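Stiltasen arm guide, part 3: practising the mug pick in simulation
Dorottya Farkas, last changed 2/26/26

I do all of this in the simulator before I go anywhere near the arm in the shed, and I'd ask you to do the same. You'll need the Woder scene file and the gripper settings you saved in part 2.

1. Open the kitchen scene and let it settle for 200 steps. The mugs can twitch a bit when they first load.

2. Switch to the wrist view and bring the open fingers up to the rim of the mug that's lying on its side. Go in slowly! I stop right at the lip and have a good look before I do anything else.

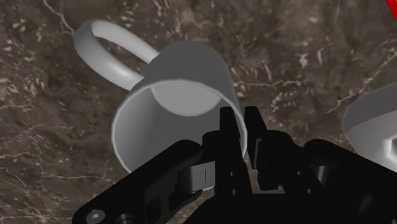 Do I have to grip by the rim?
You can use the handle if you like, but the rim is more forgiving when your angle is a little out.

3. Close the gripper in small nudges until the contact light in the Karras panel comes on, then give it one more nudge and leave it alone.

Caution: don't hold the close key down. The fingers will happily push straight through the side of a simulated mug, and a real one will end up in bits on your floor (I've swept up two since November).

4. Raise the arm straight up before you turn the wrist. If you turn first, the handle tends to catch on the worktop and the whole grip slides round.

5. Change to the room view and move across towards the white tub, keeping well clear of the wine bottles. I set the speed slider to its lowest notch for this bit – it's dull, but you can see trouble coming.
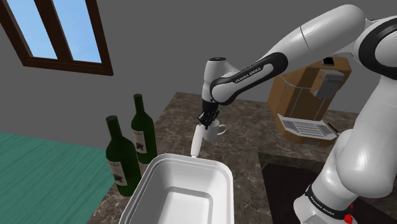
Once I'm happy with the height I save the pose as a waypoint, so that I can come back to it without doing the whole approach again. Give it a name you'll recognise next month. Mine used to be called things like "good one" and I could never tell them apart.

6. Lower to your release height, open the fingers and back off upwards.

7. Save the run and play it back 3 times from the start. If the grip slips on any of them, go back to step 3.

Note: if playback stops with error 369, the Clukden plug-in has lost its link to the scene. Close both programs, open the scene first and then the plug-in. Your waypoints will still be there.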